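Week 6 notes: Why your kitchen drawer is a mess (and what that has to do with warehouses)

Mon 14 October

Hi all. Same deal as always - these notes cover what I said in class plus the bits I skipped when we ran over. The reading is the Fokberg chapter in your packet, and you can stop at the section on pallets.

So last week we did fixed storage, where every item has one home and goes back to it. This week is the other half of the subject: how do you decide which home? Warehouse people call this slotting. I like to teach it with kitchens first, partly since everyone has an opinion about kitchens and partly because a kitchen is a small warehouse with bad management (mine included).

Start with how often you reach for a thing. Take your cooking spoon. If you cook at home most nights, you might grab it 300 times a year. Now take the turkey baster. You grab it 2 times, and one of those is to look for something behind it. If both live in the same drawer at the same depth, the baster is taking up space that the spoon has earned. That's the whole idea of slotting in a nutshell, and the rest of today is details.
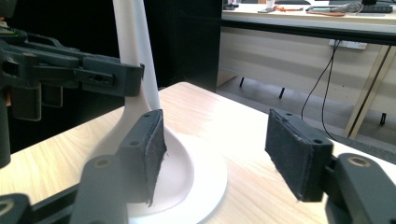
The first detail is what we count. Students nearly always want to count units, meaning how many pieces went out the door. But your feet don't care about units! If one order asks for 40 boxes of screws off one shelf, that's one walk. If 40 orders each ask for one box, that's 40 walks. So we count picks, or visits, or lines, depending on which book you're reading. They all mean a trip to the shelf. In the homework I'll say "visits" all the way through, and please do the same so I can follow your math.

The second detail is the curve. Sort everything by visits, biggest first, and you'll get a steep drop and then a long flat tail. The Dultport case in your packet has 2,461 items in the building, and 383 of them get most of the visits. You don't need a fancy formula to see what to do with those 383. Put them near the packing bench, between knee and shoulder height, and don't make anybody climb for them.

What about the tail? You can't throw it out (customers want it, just not often), so it goes high, low or far. People get nervous about this because it feels like hiding the stock. It's fine as long as your location records are good. If your records are bad, fix those before you move a single box. I mean it. I've seen a re-slot go ahead on bad records and it took until February to find everything.
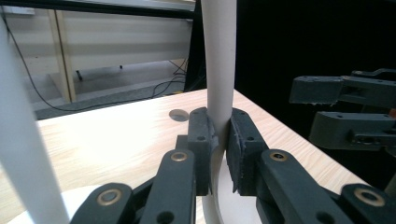
Fig. 2. Curved white tube, upright.

Okay, shapes. Some things just don't sit well on a flat shelf. Long stuff rolls, curved stuff won't stack, and anything with a hook on it grabs its neighbor. In class somebody asked whether you should slot by shape or by visits, and I gave a kind of mushy answer, so let me try again. Shape tells you the type of storage: a shelf, a bin, a peg, a rack. Visits tell you where that storage goes. Do the shape step first, because it cuts down your options, and then rank by visits inside each type. If a rack item is super popular, move the rack closer. Don't cram the item onto a shelf it doesn't fit.

Then there's the question of things that travel together. Pasta pot and colander. Drill bits and wall plugs. If two items turn up in the same orders again and again, store them side by side even if one of them is a bit of a slowpoke on its own. The Wedix worksheet has a small table for this. Fill in the top half only, the bottom half is next week.

Part two: using the air
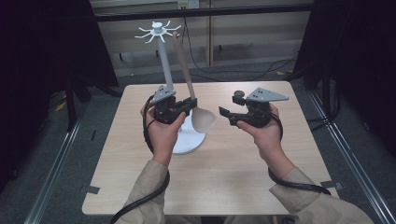

Notes by your instructor, Dultport evening section

Most storage rooms are short on floor and have plenty of height that never gets used. We measure this with two numbers. Footprint is the patch of floor or shelf a thing takes up. Cube is the full space, floor times height. A plate on an empty shelf has a decent footprint and terrible cube, with all that air sitting over it doing no work.

Ways to get the air back: closer shelves, stacking, and hanging. Closer shelves are cheap but you lose the room for tall stuff. Stacking is free until you want the one on the bottom. With hanging, you can get to any piece without moving the others, and I think people forget about it because it looks like shop display and not storage.
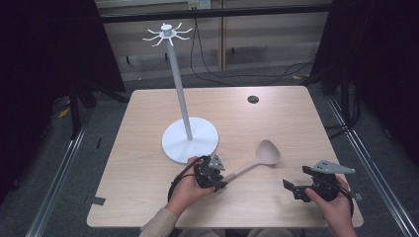
Hanging does have a cost, and it's mostly in the gaps. Each piece needs swing room, so you can't count every bit of that space as used. A mug tree is a good one to work through on paper. The white one here has a broad, flat round base and eight curved hooks way up at the top of a thin pole, so all the hanging space is reached from one spot on the table. Sketch it from the side and shade in where the mugs would go. Then draw the same number of mugs standing flat on a shelf and compare the footprints. Bring both sketches, they're question 3.

Homework is the Wedix sheet (top half!), questions 1 to 3, and the Abdel Hamid case if you're doing the longer project. Show your visit counts. If your ranking comes out different from your neighbor's, check whether one of you counted units.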